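¿Sirve de algo el vinagre como suavizante o es otro cuento?

Publicado por Torunn Fagerlund el 19 abr 2019
Categoría: Hogar > Ropa y lavado

Hola a todos. Llevo desde febrero leyendo que hay que dejar el suavizante de toda la vida y echar vinagre blanco en el cajetín. Mi cuñada lo hace, la vecina lo hace, y las dos me juran que la ropa sale más blanda, que no huele y que además limpia la lavadora por dentro. Me cuesta creer que una sola cosa lo haga todo, y encima por cuatro perras.

Mi caso: agua muy dura, lavadora Hedlund de 8 kilos y camisetas de algodón que salen del tendedero como cartón. He probado el suavizante Parar, el concentrado, y las deja resbaladizas, con un perfume que tumba. Las toallas, peor, parece que no secan. ¿Alguien lo ha comparado en serio, o todo el mundo repite lo que vio en un vídeo? Y otra cosa: he leído que el vinagre se come las gomas. ¿Verdad o mentira?

Gracias de antemano. Si vais a venderme bolas de lavado, ahorraos el mensaje.

Gayan Biswas
Miembro desde hace 13 meses

Yo lo uso siempre y genial. Medio vaso y listo. La ropa no huele a nada cuando seca. De las gomas ni idea, a mí no se me ha roto nada.

Arvid Nyberg
Colaborador habitual

Como te veo desconfiada y yo lo soy más, te cuento lo que hice. No es un ensayo de laboratorio, pero es más de lo que suelen hacer los que escriben sobre esto.

Primero, qué se supone que hace cada cosa. El suavizante deja una película sobre la fibra, y por eso las prendas se notan resbaladizas y las toallas absorben peor. El vinagre no deja ninguna película. Es un ácido flojo que neutraliza los restos alcalinos del detergente y disuelve algo de cal en el último aclarado. Si la ropa está tiesa por eso, algo notarás. Si está tiesa porque la tiendes a la sombra sin pizca de viento, ya puedes echar la garrafa entera.

Yo separé camisetas lisas de algodón, todas de la misma compra, y las lavé en tandas: unas con vinagre, otras con suavizante, otras con agua y nada más. Mismo programa, misma dosis de detergente, mismo tendedero. Al recogerlas las iba extendiendo en la mesa antes de doblarlas y se las daba a tocar a mi mujer sin decirle cuál era cuál.
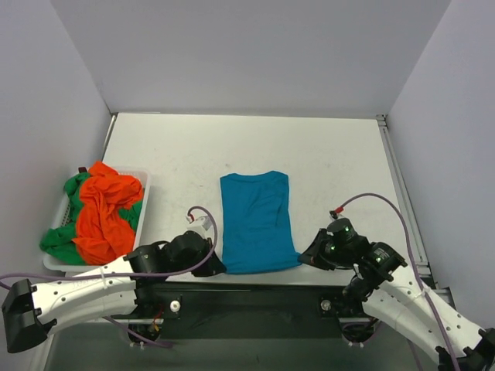

Las del suavizante las acertó todas, claro, por el olor. Entre las de vinagre y las de agua sola dudaba, y unas cuantas veces se equivocó. A mí me pareció que las de vinagre estaban un poco menos ásperas, pero yo sabía cuáles eran, así que mi opinión vale lo que vale.

Lo que sí cambió la cosa fue bajar el detergente. Echaba el tapón hasta arriba, como quien riega. Con la mitad y un aclarado extra, las camisetas mejoraron más que con cualquier producto. También las sacudo fuerte antes de tender. Es un consejo de abuela, no le veo mucho misterio y funciona mejor que casi todo lo que anuncian.

En cuanto a las gomas, los que lo niegan y los que lo afirman suelen tener la misma cantidad de pruebas. El ácido acético puede atacar algunos tipos de caucho con el tiempo. ¿Tan diluido y de vez en cuando? Lo dudo, pero yo no lo usaría en cada lavado. Mira el manual de tu Hedlund, que igual lo prohíbe y te quedas sin garantía. Y NUNCA lo juntes con lejía, ni en el mismo lavado: desprende cloro. Eso no es ningún cuento.

De que «limpia la lavadora por dentro», pues quita algo de cal. El moho de la goma y la mugre del filtro siguen ahí hasta que metas la mano.

Åsmund Lie

De acuerdo en lo del detergente, no tanto en lo demás. Con agua dura de verdad el vinagre se queda corto. Compré 700 gramos de ácido cítrico de la marca Skason y voy tirando con eso, disuelto en agua, en el cajetín del suavizante. No huele. Ojo con pasarse, que en prendas oscuras me dejó cercos una vez.

Lo de Buldale, el imán antical que se pone en el tubo, ni lo mires. Me costó 19 euros y sigo esperando a notar algo.

Torunn Fagerlund

Gracias, sobre todo a Arvid. Empiezo por quitar detergente, que es gratis, y ya veré luego lo del cítrico. He mirado el manual y del vinagre no dice ni que sí ni que no, muy típico. A mi cuñada no le pienso contar nada de momento.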